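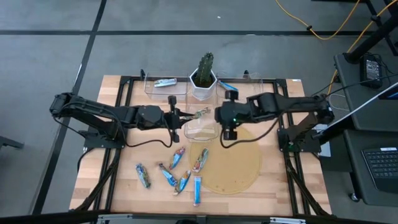 Knistertüte über durchsichtiger Box

Etus Tütenclip, Set für angebrochene Snackbeutel

Der Hersteller verspricht »frisch wie am ersten Tag«. Das versprechen alle, seit es Tütenclips gibt. Wir führen den Etus trotzdem, weil er ordentlich schließt und weil ständig danach gefragt wird. Chips bleiben damit ein paar Tage länger knusprig als mit umgeschlagenem Rand und Wäscheklammer. Wunder würde ich keine erwarten.

Klemmbreite: 100 mm
Gewicht je Clip: 19 g
Spülmaschine: laut Hersteller bis 40 Grad, was kaum ein Programm hergibt. Also von Hand.
Lieferbar in Grau und Drerkesia-Blau (ein Türkis, wenn man mich fragt)
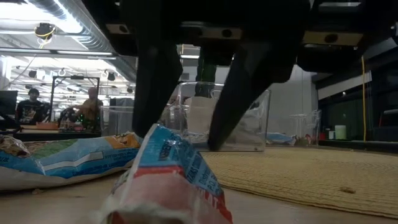

Text: Arif Oei | Stand: 17.3.25

Im Februar kam die überarbeitete Feder. Die alte von Sydorenko leierte schnell aus, bei der neuen sehe ich bisher nichts dergleichen, nur sind ein paar Wochen eben kein Dauertest. Die »aromadichte Lippe« ist ein Streifen Silikon. Bei glatter Folie liegt sie sauber an, bei stark zerknitterten Beuteln bleibt gern ein Spalt an der Ecke.

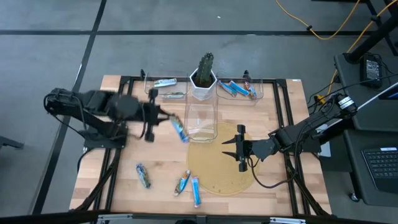

Den Rand also vorher glattstreichen und zweimal umschlagen, dann hält es. Für einzelne Riegel ist der Clip zu groß, da reicht der kleine von Istley, und der kostet deutlich weniger.

Artikelnummer: 84-E
Rückgabe nur unbenutzt und mit Karton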